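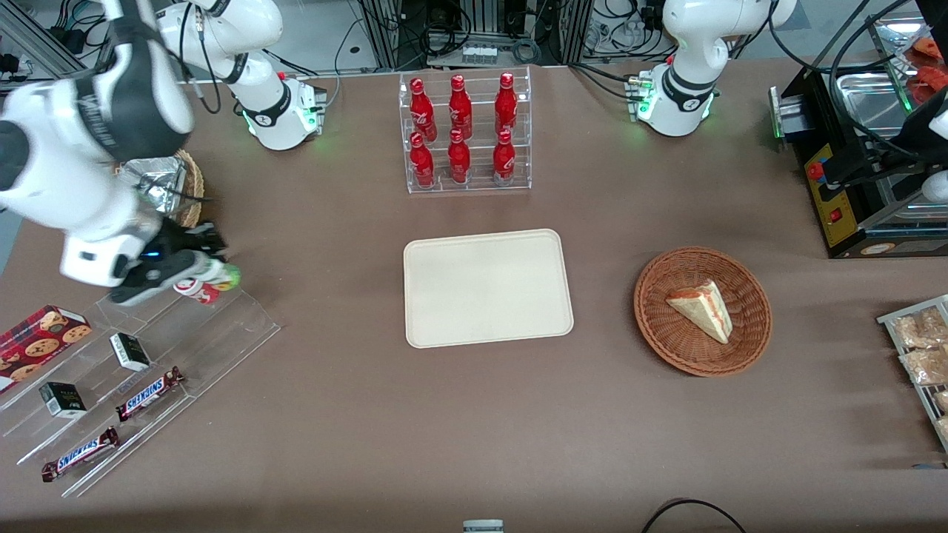 4.3 Mudança de função do operador de balcão

Com a célula Aris em modo automático, a recolha dos artigos passa para os braços. O operador fica responsável pela reposição, pela validação dos pedidos e pela resposta a alarmes.

1. Antes da abertura, reponha as garrafas no suporte de dois níveis e os snacks no expositor em degraus.
2. Coloque o tabuleiro bege ao centro, por baixo do suporte.
3. No terminal Yen, introduza o código 878 e confirme a lista de artigos.
4. Afaste-se da mesa e prima Iniciar.

Nota: a velocidade em modo partilhado está limitada a 300 mm/s – não altere este valor sem autorização de Adhiambo Rweyemamu.

CUIDADO: não reponha artigos com os braços em movimento. Prima Pausa e aguarde 5 segundos.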